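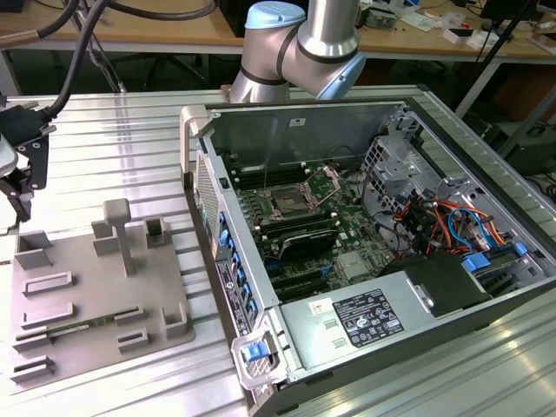 4.2 Greifervergleich am geöffneten Rechner

Abbildung 3: Arbeitsplatz für die Versuchsreihe B. Der Rechner liegt mit offener Seite nach oben auf dem Nutentisch, links daneben die graue Aufnahmeplatte mit einem Speichermodul, am linken Rand der Greifer.

Die Versuchsreihe A (Abschnitt 4.1) fand an einzelnen Hauptplatinen statt, die flach und frei zugänglich auf dem Tisch lagen. Unter diesen Bedingungen funktionierte beinahe alles, was zwei Backen hatte. Für Reihe B wurde deshalb ein vollständiges Gehäuse verwendet, mit Netzteil, Laufwerkskäfig und jener Kabelführung, die jeder kennt, der einmal einen Bürorechner geöffnet und ihn danach rasch wieder geschlossen hat. Der in Abb. 3 gezeigte Aufbau blieb für alle Greifer gleich.

Verglichen wurden drei Werkzeuge: der Parallelgreifer Gorico mit glatten Backen, derselbe Greifer mit den von uns gefrästen Schmalbacken sowie der adaptive Zweifingergreifer Tukau. Als Regler diente in allen Fällen die Kraftregelung aus dem Paket Rebane, deren Parameter zwischen den Greifern nicht verändert wurden. Das benachteiligt den Tukau, der laut Handbuch eine eigene Abstimmung verlangt. Wir haben diese Abstimmung in einem Vorversuch vorgenommen und danach schlechtere Ergebnisse erhalten als mit den Standardwerten, weshalb wir die Empfehlung des Handbuchs respektvoll zur Kenntnis nehmen.

Jeder Greifer absolvierte 100 Durchgänge. Ein Durchgang besteht aus dem Anfahren des Speichermoduls in der Aufnahmeplatte, dem Greifen an den Schmalseiten, dem Transport zum Steckplatz und dem Einsetzen bis zum Erreichen der Kraftschwelle. Als gescheitert gilt ein Durchgang auch dann, wenn das Modul zwar sitzt, der Arm dabei aber ein Kabel mitgenommen hat. Diese Regel wurde nachträglich verschärft. In der ursprünglichen Fassung hätte der Tukau bemerkenswert gut abgeschnitten.

Die glatten Backen scheiterten überwiegend beim Greifen: Das Modul kippte in der Nut, und der Regler deutete den seitlichen Kontakt als erfolgreichen Griff. Er fuhr dann mit großer Zuversicht und leeren Backen zum Steckplatz. Mit den Schmalbacken trat dieser Fehler noch in 17 Durchgängen auf, meist nach einem Wechsel der Aufnahmeposition. Beim Tukau war der Griff selbst unauffällig. Seine Finger spreizen jedoch beim Öffnen nach außen, und neben den Steckplätzen ist nach außen nicht viel Platz. Wanting Qin hat hierfür eine verkürzte Öffnungsbewegung programmiert, die das Problem entschärft und die Taktzeit in einer Weise verlängert, über die Tabelle 5 Auskunft gibt.

Weniger Einfluss als erwartet hatte die Kamera. Die am Gestell montierte Storndale lieferte brauchbare Lageschätzungen, solange der Arm nicht zwischen ihr und dem Steckplatz stand, also während jener Phasen, in denen man die Schätzung nicht braucht. Für das Einsetzen verließen wir uns daher auf die zuletzt gültige Pose und den Kraftverlauf. Spiegelungen auf dem Aluminiumtisch führten vereinzelt zu Modulen, die nur die Bildauswertung kannte – ein Filter über die Flächengröße genügte, um sie auszusortieren.

Einschränkend ist anzumerken, dass alle Versuche an einem einzigen Gehäusemodell stattfanden. Die Kabel wurden vor jedem Durchgang nach einer Vorlage von Lingyun Xiong zurückgelegt, was die Vergleichbarkeit sichert, aber mit der Praxis in einem Demontagebetrieb wenig zu tun hat. Ebenso wurde der Prozessorsockel in dieser Reihe nicht bestückt; er bleibt der Reihe C vorbehalten, für die wir zunächst Ersatzsockel bestellt haben. Die Kraftverläufe aller Durchgänge wurden gespeichert und werden in Abschnitt 4.3 nach Fehlerarten getrennt ausgewertet.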